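Progress report to the Havance Fund, second half of the grant year
Sat 10 January
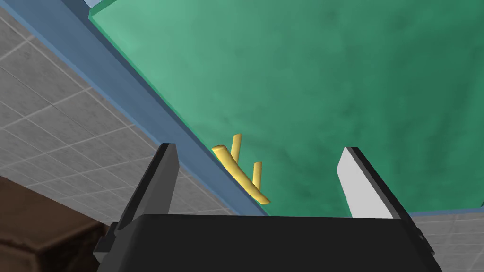 The grant pays for the repair and relending of household tools at the Rurstead branch and for the evening classes that go with it. The last report covered the period to the end of June. Since then the branch has stayed open on its usual three evenings, apart from one week when the boiler was out.

## Lending

Members made 326 loans in the period. Hedge trimmers and ladders went out most in the summer, then carpet cleaners and drain rods once the weather turned. The tile cutter has a waiting list and we would like a second one. 19 items came back damaged, mostly cords and blades, and all but four have been repaired in house. The four are beyond saving and have been stripped for parts.

Late returns are still a problem. We moved to text reminders in the fall, sent two days before the due date. Returns improved for the small tools. They did not improve for ladders, which people tend to keep until somebody calls them.

## Classes

We ran basic home repair as planned: leaking faucets, patching drywall, hanging a door. 34 people finished the course. The door session ran over every time and will be split in two. The sewing machine class was postponed because the teacher moved away, and we have not found a replacement. The money set aside for it is unspent and we ask to carry it over.

## Cheema Street

The second pickup point, on Cheema Street, opened six weeks late. The delay was over the lease, which had to be redrawn to allow storage of gas-powered equipment. In the end the landlord would not agree to fuel on site, so mowers and the tiller stay at Rurstead. Everything else can be collected from either address. Shelving is up, the locks have been changed and the sign is on order.

## Spending

Spending is within budget overall. Parts ran over by $100, mainly replacement batteries, and this was covered from the printing line. The Skonduven catalog software was renewed for another year at the same price. We still find its search poor, but moving all the records would take more staff time than we have right now.

## Next period

- Find a sewing teacher or drop the class
- Buy the second tile cutter
- Safety check on all ladders before spring
- Member survey, short, on paper and by text

Receipts and the loan log are in the attached folder. The lease for Cheema Street will follow when the signed copy comes back.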